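Home | Processes | Finishing | Glossary | Contact

Print this page | E-mail this page

Reading time: 2 minutes

Case Folding (Paper Finishing)

Case folding, also called wrap folding, is a finishing process in which a flat printed sheet is turned over the edges of a stiff board and glued in place. It is used for hardcover book cases, ring binders, game boards and the lids of rigid boxes. The process differs from ordinary sheet folding in that the paper is bent around a second material and stays attached to it.

Materials

The core is usually gray board, cut to size before folding begins. The cover sheet may be coated paper, uncoated paper, book cloth or a coated fabric. Its grain should run parallel to the spine of the finished case. A sheet with the grain in the wrong direction tends to pull the board into a curve as the glue dries, and the curve is difficult to remove afterward.

Animal glue is common on longer runs. It is applied warm and becomes tacky quickly, so the turned edges hold as soon as they are pressed down. Cold water-based glues give the operator more time to correct a sheet but need longer under pressure.

Process

The cover sheet is first trimmed at the corners. The cut is made at an angle, and a small margin of paper is left beyond the corner of the board. If the margin is too narrow, the board shows through at the tip. If it is too wide, the paper gathers into a lump under the second fold.
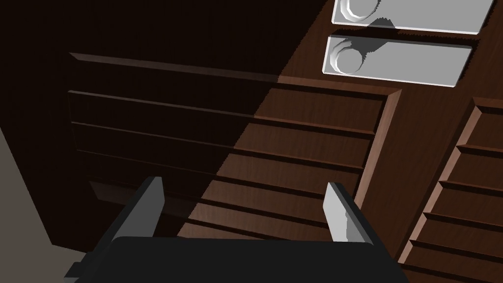

Glue is then applied to the back of the sheet by a roller, and the boards are laid in position against fixed stops. The head and tail edges are turned first, followed by the two sides. Between these steps the corners are tucked, either by hand or by small shaped blades. The finished case passes between rubber-covered rollers, which press out trapped air.

Equipment

Hand-fed tables remain in use for samples and short runs. On semi-automatic machines the operator places the boards and the machine turns the edges. The Gorkico edge turner is of this type and has 2 turning stations, one for each pair of edges. Fully automatic lines feed both sheet and board and are seldom set up for orders of fewer than 1,000 cases.

The Sorwood line, built at Wollside, introduced a heated glue tank with a separate drain, which shortened cleaning between jobs. Later models added a suction belt that holds the glued sheet flat while the boards are placed. The Rengifo corner unit is supplied as an attachment and can be fitted to either machine. Its blades are exchanged in sets of 8 when the board thickness changes.

Common faults

Warping is the most frequent fault and is usually traced to grain direction or to excess glue. Loose edges point to glue that has cooled before pressing. Bubbles under the cover sheet may come from uneven rollers or from dust on the board. Cases are normally stacked under light weight until dry and should not be joined to book blocks before then.

See also: Board cutting; Casing-in; Creasing; Glue application

Last revised 4 June 2025

Previous | Next | Back to top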